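Fakodico Hilfeforum > Küche & Haushalt > Ordnung

Tassenbaum aus Holz kippelt, und wohin mit der Milch? Frühstückstablett gesucht

Frage von Ditte Kragh
Hallo zusammen, kurze Frage, muss gleich los. Wir haben seit Dezember eine neue Frühstücksecke, Tischplatte 80 cm tief, eigentlich genug Platz. Trotzdem jeden Morgen Chaos. Tassen stehen im Oberschrank, Milch wandert quer über den Tisch, überall Ringe auf dem Holz. Jetzt will ich einen Tassenbaum und ein Tablett, damit das alles mal einen festen Platz hat.

Problem 1: der Tassenbaum (von Sterkgate, gebraucht gekauft) kippelt sobald nur auf einer Seite was hängt. Problem 2: Tablett mit Rand oder ohne? Und passt da ein Milchkarton mit drauf oder lieber daneben? Wir sind zu 3, die Kinder holen sich alles selber.
Danke schonmal!!

3 Antworten

Antwort 1
Tassenbaum weg, Haken unters Regal. Fertig.

Antwort 2 von Vilhjálmur Baldursdóttir
Hatte ich auch, genau das gekippel. Bei mir wars der Fuß, der war unten nicht mehr plan. Umdrehen, auf Schleifpapier legen (Körnung 120 oder so, was halt da ist), ein paarmal kreisen. Danach Filzgleiter drunter, die dünnen selbstklebenden. Wenn er dann immer noch wackelt – Stamm im Fuß locker, da hilft Holzleim und über Nacht stehen lassen. Nicht schrauben, das reißt gern.

Und beim Beladen: schwere Tassen nach unten, gegenüber aufhängen. Die Henkel alle in die gleiche Richtung, sonst schlagen die aneinander und man hat schnell eine Macke drin.

Zum Tablett: auf jeden Fall mit Rand, und so flach dass die Kinder drüber greifen können. Rechteckig, nicht rund, bei rund verschenkt man die Ecken. Helle Farbe sieht man zwar jeden Krümel, aber auch jeden Milchklecks, und den will man ja sehen bevor er eintrocknet. Ich würds in die Mitte stellen, Tassenbaum rechts und die Milch links. Dann greift man nicht dauernd über die Tassen. Kleiner Karton reicht für den Tisch, der große bleibt im Kühlschrank. So in der Art: 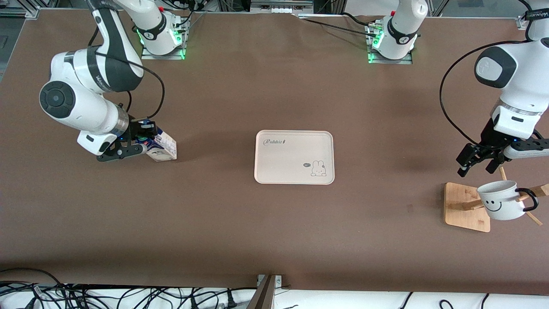

Ditte Kragh: Danke, das mit dem Schleifpapier hab ich gerade probiert, er steht schon viel besser. Holzleim kommt heute abend. Aber wenn die Milch neben dem Tablett steht, hab ich doch wieder die Ringe auf der Platte? Gerade die wollte ich ja loswerden. Und wie tief muss der Rand sein?

Vilhjálmur Baldursdóttir: Stimmt, bei geöltem Holz würd ich einen Untersetzer nehmen, Kork zb. Oder den Karton doch aufs Tablett, wenns groß genug ist. Rand so 3 cm, mehr stört nur beim Wischen. Alte Ringe gehen mit etwas Öl und feinem Vlies oft noch raus, immer mit der Faser.

Antwort 3
Wir haben garkein Tablett mehr, nur so eine abwaschbare Matte. Rutscht nicht und kommt einmal die Woche in die Spüle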